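Workshop tips from a robotics club parent (cable edition)

I keep a running list of small things that make club nights go better, and this month's batch is all about cable handling. Our kids are working on the June challenge, where a simulated arm has to hang hooks and tidy a cable on a workbench. They build the whole bench in software first, and I swear half of what they've learned applies to my own garage.

Start with the rack. If you're modeling a peg rack (or building one, same thing!), stagger your pegs. Our first version had them all at the same height and every hook bumped its neighbor on the way in. Leopoldo Solís, one of our mentors, made the kids move them up and down until a hook could come in from the side without touching anything. It took a whole evening and a lot of pizza, but I did the same with the coat pegs in my mudroom and I love it.

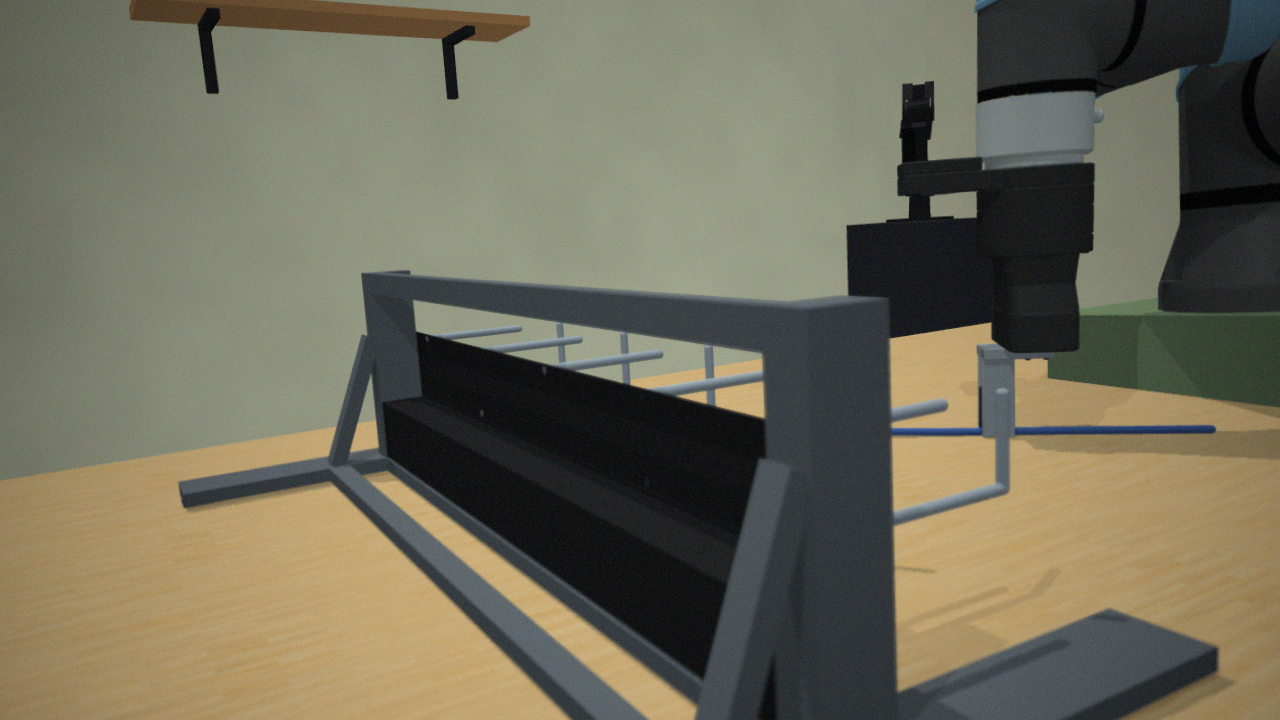

Lining up a hook near the pegs in the simulator.

Next, save before you change anything. The team we call Bruletti lost 12 test runs because two kids edited one file at the same time. Now every run gets a number on the whiteboard and a one-line note. We're up to 307, and the notes are mostly readable — mostly.

Go slow on the last inch. The kids always want the arm to zip around, and for the long moves that's fine. Close to the bench we cut the speed way down, and the team stopped knocking things over. Same goes for me with a drill, as my kitchen cabinets can tell you.

Now cables. A cable is harder to pick up than a block, in software and in life. Come straight down over it with the fingers open wider than you think you need, and keep them lined up along the cable so it runs between them. Only then close. If you come in crooked, one finger lands on top and you've pinned it to the table.
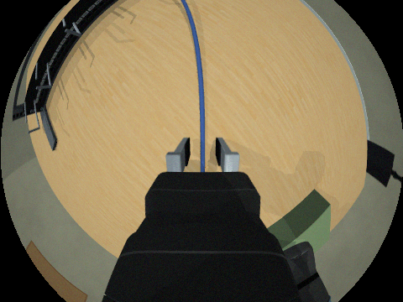
I'd also pick a color for the cable that stands way out from the table, and keep it that color all season. One of the younger kids changed ours to tan as a joke and the Heltov team spent an hour hunting for a bug.

A few odds and ends. Give the bench wood grain in the simulator, since a plain flat color makes it hard to judge distance on a small laptop screen. Turn the shadows on too, if your machine can stand it. And charge the laptops before club, please! We have one power strip for the whole room, and it's always under somebody's backpack.

Next month I'm doing storage bins and how we label them. If you have a good trick for getting old tape residue off plastic lids, send it to me, I've got some 200 of them to clean.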